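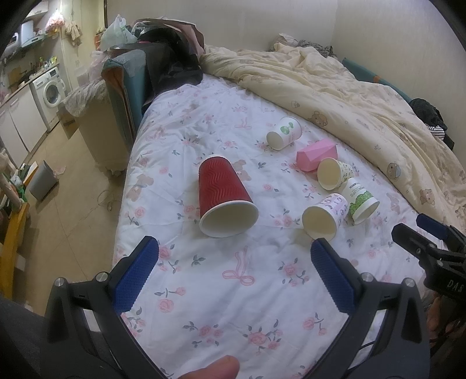

Hinds thinks the reset rule in the Savden guide is too strict and wants it dropped for soft surfaces.

afairweather wrote:
I'd keep it. Page 17 only asks that the cups go back in a new layout after each take, and that you note it on the sheet. We lost 162 takes in January when two people logged the same layout under different numbers.

paewai_lou wrote:
Disagree. On a bed they roll when you touch the quilt, so no layout repeats anyway. Noting it every time is paperwork.

afairweather wrote:
Then note it every 5 takes, but write down which hand picks first.

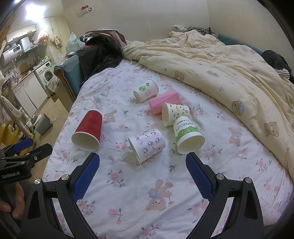

I'd also leave the bedding alone between takes. Irkeo rejects a batch if the cover moves and the sheet doesn't say so.

paewai_lou wrote:
Fine with the bedding part. Still against the rest.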